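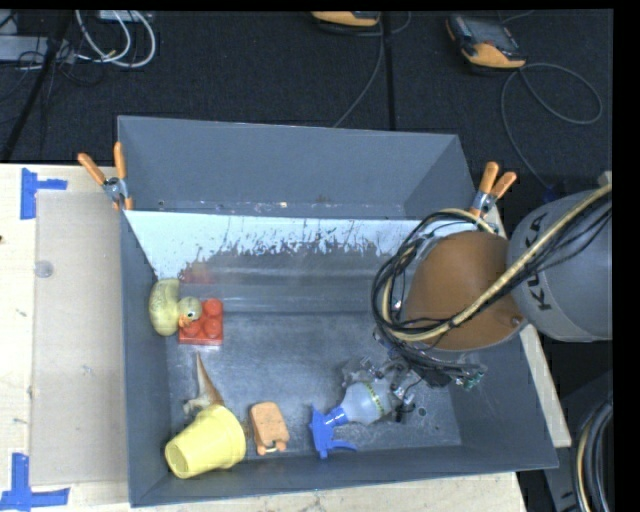 래트게이트 구장 경기 전 안전 점검표 (코멘트 포함)

작성일 2025년 4월 30일

스투블로 원정 팬들이 오는 홈경기를 앞두고 아침부터 한 바퀴 돌았어요. 항목 옆에 O, △, X만 적으면 나중에 저도 무슨 뜻인지 모르겠어서 이번에도 수다를 좀 붙입니다. 급하신 분은 △랑 X만 보세요!

1. 그라운드

잔디 상태: O
남쪽 골문 앞이 좀 파였었는데 모래랑 흙으로 메워서 밟아 보니 단단해요. 지난달보다 훨씬 낫습니다.

골대 고정: O
양쪽 다 체중 실어서 흔들어 봤고 꿈쩍 안 해요. 그물 고리 하나가 빠져 있어서 바로 끼웠습니다.

코너 깃대: △
북서쪽 깃대가 살짝 기울었어요. 뽑아서 다시 꽂긴 했는데 땅이 물러서 킥오프 전에 한 번 더 볼게요.

스프링클러 뚜껑: O
터치라인 밖에 있는 것까지 전부 닫혀 있음.

2. 관중석

동쪽 스탠드 좌석: △
총 649석 중에 4석이 흔들려요. 테이프로 막고 '착석 금지' 붙여 놨고, 매표 쪽에도 번호를 넘겼습니다. 볼트는 주문했고요(지난번처럼 규격 틀린 거 오면 저 진짜 울어요).

계단 난간: O
페인트가 벗겨진 데는 있지만 흔들리는 곳은 없어요.

원정석 분리 펜스: O
스투블로 쪽은 북도 들고 오고 신나게 뛰는 분들이라 특히 꼼꼼히 봤어요. 이음새 28군데 다 손으로 당겨 봤습니다.

비상 통로: X
서쪽 출구 앞에 릴렉 광고판이 쌓여 있었어요. 저번에도 적었는데 또요! 경기 시작 전까지 꼭 창고로 옮겨야 합니다. 치우고 나면 저한테 문자 주세요, 다시 가서 보고 O로 바꿀게요.

3. 조명과 전기

조명탑: O
점등하고 끝까지 밝아지는 것 확인. 오르투뇨 쪽 전구로 바꾼 뒤로는 깜빡임이 없네요.

방송 장비: △
본부석 마이크에서 지직 소리가 나요. 안내 방송은 알아들을 만한데, 대피 방송용으로는 불안해서 예비 마이크를 옆에 꺼내 뒀어요.

4. 의무실

제세동기: O
배터리 표시 정상, 패드 유효기간은 6월까지. 새 패드 신청서는 오늘 냈어요.

들것: O
벨트 두 개 다 잘 잠깁니다.

얼음: X
제빙기가 멈췄어요. 경기 당일은 사다 쓰는 걸로 하고 수리는 따로 접수했습니다.

5. 안전 요원

배치표: O
총 70명, 구역별로 게시판에 붙여 놨어요. 원정석 쪽 요원분들은 조끼 색이 바뀌었으니 헷갈리지 마시고요.

무전기: O
채널 다 맞췄는데 주차장 끝에서는 소리가 좀 작아요. 거기 서시는 분은 볼륨을 끝까지 올려 주세요.

재점검은 서쪽 출구, 북서쪽 깃대, 본부석 마이크 순서로 돌 예정이에요. 관중 입장 전에 결과를 게시판에 덧붙여 두겠습니다.

문의: 래트게이트 구장 운영실 | © 2025 래트게이트 | 맨 위로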